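About Kilo

Home | Classes | About Us | Find Us | Gift Cards

Welcome, and thank you for wanting to know a little more about us! Kilo is a small cooking school in Leltham, up the hill on Kalavon Street, and we teach people to make good, plain, filling food out of vegetables that cost very little. Mostly potatoes, if you want the truth. There are also carrots and onions and cabbages and, in the fall, more squash than any of us would have asked for, but potatoes are where we began and they are still what most people picture when they hear our name.

How we got started

The school was the idea of Hauke Görtz, who had cooked in a hospital kitchen for a long time and who found, when he stopped, that he had no idea how to make dinner for one. He could make soup for 300. He could tell you to the minute when a tray of roast potatoes the size of a door needed turning. But a pot with two potatoes and half an onion in it made him nervous, and he overcooked everything for months. He started writing down what he was learning in a school notebook with a blue cover, and friends asked to borrow the notebook, and then a neighbor asked if he would just come over and show her, which he did, and she had invited her sister and her sister's neighbors, and that evening was our first class, though we didn't know it yet.

The name came from the market. Hauke bought his potatoes by the kilo from the Delić family stall, always one kilo, always picked out by hand, and after a while the Delićs simply called him that. "Here comes Kilo." When we needed something to paint on the door, it was the first thing anybody suggested and we never got as far as a second. The Delić family still supplies us, by the way, and their daughter Mira now teaches our soup evenings and does most of the ordering. If you have been to a class and wondered who decided there should be that much dill, it was Mira.

What we teach

Every beginner's class opens the same way, with everybody picking up a potato and having a good look at it before a peeler comes anywhere near. People laugh at us for this and we don't mind. We grew up, many of us, in houses where potatoes came out of a bag and went straight into the sink, and you would be surprised how much a minute of looking will tell you. Is it firm all the way along? Does it have eyes, and are they still shallow or have they begun to sprout? Is there any green under the skin? A knobby shape only means a little patience with the peeler, and a few fine wrinkles usually mean it has been sitting a while and would like to be eaten soon, please. If it is still firm, and hasn't turned green or put out a lot of sprouts, we trim off the spots and carry on.

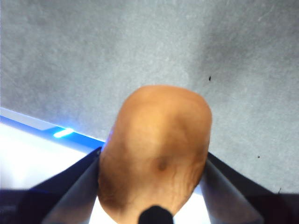
One slightly lopsided potato, with a small dark spot and some fine wrinkles in the skin.

We have a soft spot for the potatoes other people leave behind in the box. The lumpy ones are wonderful in a soup, where shape doesn't matter at all, and Hauke will argue with anyone who'll listen that they mash better too (Mira thinks he's imagining it, and the two of them have never settled this, although they did once hold a blind tasting in April that ended in a draw and a great deal of leftover mash). So when you come to class you won't be handed a perfect, polished baking potato that looks like it belongs in a store window. You'll reach into the crate like everybody else.

After the looking comes the washing, and then the cutting. We spend a good long while on cutting. Pieces that are close to the same size will be done at close to the same time, and for a beginner that is most of the battle. We teach you to take a thin slice off one side first so the potato sits flat on the board and doesn't roll, to curl your fingertips under, and to go slowly. There is no prize for speed and we have put away the kitchen timer for that part of the evening.

Our beginner's course covers:

Boiled potatoes, properly salted, and what to do with the leftovers
Mash, with butter and without
Potato and leek soup
Steamed vegetables that still have some bite
Rice and barley
A one-pot stew you can leave alone while you do something else

Experienced cooks are welcome as well, and we run evenings on dumplings, flatbreads and pickles through the colder months. Those fill up fast, so do keep an eye on the Classes page.

Why we cook in one pot

When we opened the school we had the idea that we ought to have a proper kitchen, with a big range and a hood and a row of copper pans, and we got as far as asking for a price. It was a very short conversation. What we did have was a room with plain white walls, good solid tables, and electrical outlets, and Hauke had been cooking his own suppers in an electric pot ever since he gave up on feeding himself from the stove. So that's how we began, and by the time we could have afforded the range we had stopped wanting it.

So many of the people who come to us live in one room, or share a kitchen with three roommates and one working burner, or have just moved into a first apartment where the stove isn't hooked up yet. Others don't trust themselves with a flame anymore, or have a parent who shouldn't. A pot that plugs into the wall and sits on the table is something nearly everyone can find a place for. You can also sit down while you use it! We are great believers in sitting down to cook, and all of our classes can be taken from a chair from start to finish. Just tell us when you sign up and we'll set your place accordingly.

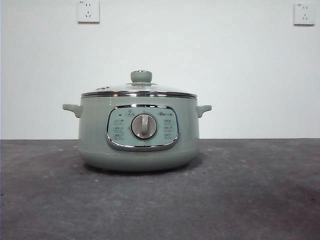
The sage-green electric pot, with its glass lid on.

A glass lid is a real kindness to a new cook. The hardest habit to break is lifting the lid to check, and then lifting it again to check on the checking, and every time you do it the heat goes out and supper gets a little further away. With glass you can peek as much as you like. We also ask everybody to find the little steam vent before they switch anything on, and to turn the pot so the vent points away from wherever they'll be reaching. And we go over the buttons together, as a group, out loud, since the panels on these pots are full of small icons and it's very easy to be too embarrassed to ask what one of them means. Please ask. Hauke used his own pot for most of a year before he learned it had a setting for porridge.

If you already have a pot at home, bring it along, whatever the make. We would much prefer that you learn on the one you'll be using. If you haven't got one, we'll lend you one for the evening, and we're happy to talk you through what to look for before you spend any money: a lid that lifts off easily, handles you can get a good hold of with oven mitts on, and a bowl you can wash without needing to take a wrench to it. Size matters less than people think. A smallish pot does very nicely for two, and for one with lunch left over.

A few things we care about

We want everybody to eat. Each class ends at the long table with whatever we have made, and there is always bread, and nobody is hurried out. Plenty of our students tell us this is the part they come back for, and we have had people repeat the beginner's course who could by now teach it.

We try to waste very little. Peelings go into the stockpot if they're clean and sound, and the rest goes to the compost heap behind the building, which feeds the herb bed, which feeds the soup. Any potatoes left in the crate at the end of the week get cooked and sent home with whoever would like them.

We keep our prices down. A single class costs $22, and that includes your ingredients, your supper and the printed recipes in nice large type. The full beginner's course is $60 and runs to four evenings. If that's more than you can manage just now, write to us or have a quiet word at the door and we will work something out, and no one else in the class needs to know.

We keep classes small. There are never more than ten people around the tables, so that whoever is teaching can get to you when your mash has gone to glue. (It can't be saved, but it makes excellent potato pancakes, and we'll show you.)

Visiting us

You'll find the door halfway up Kalavon Street in Leltham, next to the shoe repair shop, with KILO painted on it in slightly uneven yellow letters. The bus stops at the bottom of the hill. It's a steep walk, so if the hill is a trouble to you, come around by the back lane, where it's level and there is a ramp and a bell. Doors open 30 minutes before each class, and the kettle is on by then, so please do come early and have a cup of tea and meet the others.

Aprons are provided. Wear shoes you don't mind dropping a potato on.

For questions about classes, group bookings or the pots, use the form on the Find Us page or leave a message on the answering machine and Mira will call you back, usually in the afternoon once the market has packed up.

Page last updated July 20, 2019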